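Jaranness Stepped Counter Riser, Clear Acrylic

For tills, serving hatches, tea points and honesty tables. The Jaranness is a clear stepped rack that lifts small goods up off the counter so the ones at the back can still be seen. Jars, tubes and small boxed biscuits all sit well on it. It can face square to the customer or be turned at an angle where the counter is narrow.

Width 44 cm. Supplied flat with 2 side panels and the steps, which slot together without tools. Allow about 7 minutes for the first one.

Put heavier jars on the lower steps if the table gets knocked. Tall boxes can lean against the step behind, but check they don't hide the prices.

Cleaning: warm water, a drop of washing-up liquid and a soft cloth. No glass spray, no scouring pads - both will cloud the surface. Dry it before restocking.

Goes with: Erstead round wicker basket, for wrapped bread and pastries. Wisthorpe shallow tray, white with a coloured rim, for crackers and packets. Both are sold separately and neither should go in the dishwasher. Line the basket with paper if anything in it is likely to shed crumbs.

Orders placed by 31st August go out from our Baidoo store in the first week of September. For two or more racks to one address, carriage is charged once. Trade accounts and spare side panels: ask for Despina Sandu. 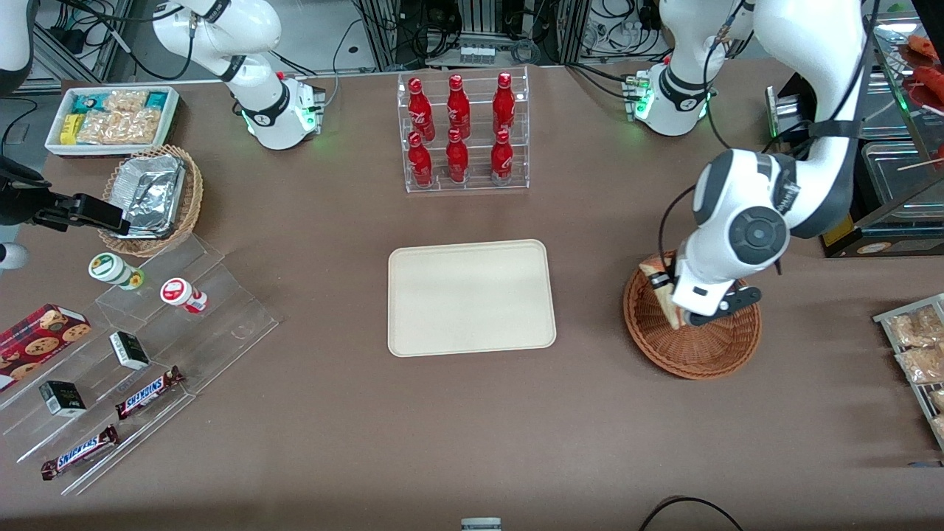
Returns are accepted on unused racks in the original carton. Spare steps are sold singly, and fit the older Jaranness as well as the current one.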